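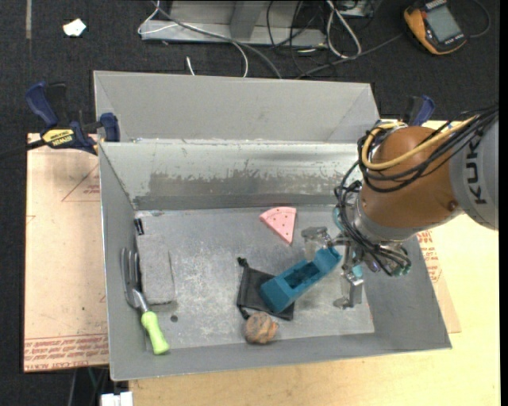
Opening this ticket for the gray lines on my white Uvdale dinner plates, and apologies in advance, I'm going to type the way I talk. Short version: the plates come out of the dishwasher clean, no food, no film, but with thin pencil-colored streaks across the middle that won't wipe off. I figured they were scratches. I mean, look at the floor of that metal bin, all those whitish scuffs on silvery gray, that's what I think of when I think of a surface that's had a hard life. So in my head the plates were wearing out and I was going to be buying new ones. They may not be! Please read on before you close this as "normal wear," which is what happened the last time I wrote in.

7 min read
1,313 shares

Product: Uvdale dinner plates, white, gloss glaze (the pasta bowls too, a bit)
Dishwasher: Modico, built-in, top cutlery tray plus a basket down below
Flatware: Stirnik, stainless, bought in August
Status: open

First note, same evening

What I've got is lines. Some are straight and short, some curve a little. They're darkest where you'd cut your food and then there's another batch near the rim, and the rim ones are what bugged me, as I've never in my life cut a pork chop on the rim of a plate. If I tilt a plate under the kitchen light the lines look shiny, like pencil lead.

Already tried before writing to you: regular dish soap, hotter water, a longer cycle, the green side of a sponge (sorry), and yelling. The green side of the sponge did nothing that I can see, good or bad.

Hélène Grewal on your support desk wrote back pretty quickly, and she was lovely about it. She asked me to drag a fingernail across a line with my eyes shut and tell her whether I could feel it. A real scratch in a glaze, she said, usually catches the nail. A metal mark usually doesn't, it's sitting on top. So I stood in my kitchen with my eyes closed petting a plate, and I couldn't feel a thing. I tried the worst one and got nothing there either. There's one old plate with an actual chip and I felt that right away, so my fingernail is working fine.

Second note

Okay, so metal marks. Hélène's explanation, and I'm paraphrasing: the glaze is basically glass, it's harder than the steel in a fork, and when the two rub together it's the fork that loses. A tiny smear of it stays behind on the plate. I had this completely backwards. I thought the knife was chewing up the plate and really the plate is filing down my knife, a little.

That still left me asking why now. We've had the plates a good long while and the lines only showed up recently. She asked what had changed and I said nothing, and then my sister-in-law Brittany Girard, who was eating my crackers at the time, said "you got new forks." I did get new forks! I got new everything, forks, knives, the big spoons I love. So into the ticket it goes.

I'm not mad at Stirnik, for the record. They're good forks. The edges of the knife handles are a bit square and the tines are a little crisper than what we had before (the old set was worn soft like beach glass). But I wanted to know if it was the eating or the washing that was doing it, so I ran a test.

Third note, the test

My very scientific method was as follows. I took a clean plate from the back of the stack, one of the ones that never gets used and has no lines on it, and ate dinner off it with the new set like a normal person. Rinsed it by hand. Looked at it. A couple of faint marks in the middle where I'd cut, and zero at the rim.

Then I took another clean one, didn't eat off it at all, and put it straight in the bottom rack of the Modico, next to the cutlery basket, with the rest of a regular load. Came out with a line on the rim. A good dark one, too.

So there are 2 problems. The cutting marks are from cutting, fine, that's dinner. The rim marks are happening in the machine, and that's the part I could maybe do something about.

I crouched down and had a look at the loaded rack (wish I'd done this on day one, it would have saved Hélène some typing). The basket was so full the serving spoons were leaning right out over the side, and the end plate was resting against a handle. Every time the water hits, that's going to jiggle. I pushed on the rack with my hand and you could hear it, tink tink tink.

Fourth note, what I changed

Moved the long stuff up to the top tray, flat. The tray in the Modico has a lift-up side I'd never lifted up, and it turns out a serving spoon fits there if you put it in on a slant. The manual has a drawing of it, which I found after I'd worked it out myself.

Left a gap between the basket and the first plate.

Turned the plates so that the faces point toward the middle. This one's from Jaxon Vachon, who used to wash dishes at a diner and has strong feelings. I don't know that it does anything for the marks but they do come out cleaner.

Stopped putting the stainless mixing bowl on the bottom rack with the plates. It rocks. I'm washing it by hand now and I resent it.

After that I put the same two test plates back in with a regular load, and then again, and again for the rest of the week. Nothing new on the rims. I'm calling that part fixed unless you tell me I've missed something.

Fifth note, getting the old marks off

This was the bit I was dreading and it was the easiest. Hélène said a mild powdered cleanser made into a paste, soft cloth, small circles, rinse really well. She told me to try it on the bottom of a plate first. I did not try it on the bottom first, I was excited. It was fine, but do what she says.

I used the powder I already had under the sink and about as much water as would make it look like toothpaste. The lines near the rim went in maybe half a minute of rubbing. The cutting marks in the middle took longer, and on a couple of the plates there's a ghost left if you know where to look. I left the paste sitting on those while I made coffee, and that helped some.

What didn't work, in case somebody else finds this ticket:

Vinegar. I soaked one plate overnight in the sink and it smelled like a salad and looked exactly the same.
Toothpaste. Sort of worked, slowly, and then the plate tasted like mint to me for two days, though I might have been imagining that.
The melamine sponge. It took the lines off but I thought the gloss looked a hair duller there afterward. I can't swear to it. I stopped.

I'd also skip steel wool, obviously. Nathalie Li down the hall did hers with steel wool before I could get to her and now she's got more gray than she started with, all swirly. We're working on those with the paste, she's bringing them over a few at a time.

Sixth note, question for you guys

The lady at MacPherson, the kitchen store where I got the set, told me new flatware calms down after up to 100 washes as the edges smooth off. Is that a real thing or is it a thing people say at the register? I don't need a guarantee, I'd just like to know if I should be doing the paste every month forever. Also is there any harm in doing it often? I'd hate to be rubbing the shine off the plates to get rid of lines that weren't hurting anything.

Reply pasted in from support, Oct 2, 2025

"Hi again! Edges do soften with use and a lot of customers see fewer marks later on, but I can't give you a number of washes. Using the paste now and then is fine on a gloss glaze. Please don't use it on any of the matte pieces, and go easy on a plate that's got a chip or a crack. I've changed your old ticket from 'normal wear' to 'metal marking, resolved by reloading' so it shows up properly in the notes. Maëlle Zacharias on our glaze side would love to see the plate with the ghost line, if you're able to send a photo in daylight. Hélène"

Last note from me

Photo's sent, taken by the window. The light was kind of flat but you can make out the line going toward the bottom left. If Maëlle wants the actual plate I can mail it, I've got the box the forks came in.

You can mark the loading part resolved. Keep the ghost line open for now, please. I'm going to give it one more go with the paste, and Brittany wants to know if any of this applies to her mugs, which have the same gray marks on the inside from stirring. I told her probably yes and to feel it with her fingernail first.

2 comments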